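The view from the wrist: a conversation about soft things and second looks

The robotics room at Wakthorpe is at the end of a long corridor, past the bike racks and a vending machine that only takes coins, and by the time I found it the lead researcher on the Milter project had already made us both tea. She has spent the better part of three years teaching a two-armed robot to handle bedding, tablecloths and other soft things, and she talks about cloth the way some people talk about weather.

"A mug is a mug from every side," she told me, settling onto a stool. "You look at it once, you have a pretty good idea where the handle is, and it stays there while you reach. Cloth is different every time you blink. You touch one corner and the whole thing has moved, including the part you were planning to grab next."

Her group's answer, which they wrote up in June, is a method they call Teltard. Most earlier work in her lab picked a grasp point from one overhead picture and then committed to it. Teltard keeps looking. Each arm carries a small camera at the wrist, and while one gripper closes in on an edge, the camera on the other arm keeps watching from the side, so the plan can be corrected on the way down.

"The second arm used to just wait its turn," she said. "We had a perfectly good pair of eyes parked over there doing nothing! It was one of the students who asked why, and I'm afraid I didn't have a good reply." 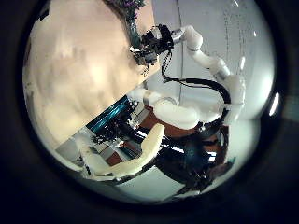 One arm's gripper at the edge of the fabric-like surface, from the wrist camera on the robot.

I asked whether the strongly curved view was a nuisance, and she laughed – she has clearly been asked before. The wide lens bends straight lines and lets a finger fill a good part of the picture, but it also takes in the other arm, the body of the robot and whatever happens to be standing nearby. Early on, the group flattened every picture before training. Then they stopped, mostly to save time, and found the results were a little better without that step.

"I'd love to tell you we planned it," she said. "We were in a hurry before a deadline and somebody left it out."

The training set holds 1,593 demonstrations, all of them gathered by people steering the arms by hand, and she is careful to say that a good many are clumsy. She kept the clumsy ones in. When a person misses an edge and goes back for it, she explained, the recording has the recovery in it too, and recovery is what the older system never learned. In the final test the team ran 846 attempts at finding and lifting an edge. The one-picture method managed 559 of them, and Teltard did noticeably better, with most of the gain coming on deep folds.

She was just as willing to talk about what still goes wrong. Thin, shiny fabric confuses it. So does a fold lying exactly along an edge, where the robot will happily lift two layers and carry on as if it had one. "It has no idea," she said fondly. "It looks so pleased with itself, and there are two layers in its fingers."

A partner group at Marino is now trying the method on a different pair of arms, and she is waiting to hear how much of the training has to be done over. Her guess is more than she would like. In the meantime she wants to add a simple sense of touch at the fingertips – my tea had gone cold by this point, and she was drawing finger pads on the back of an envelope – so that the double-layer problem can be caught by feel.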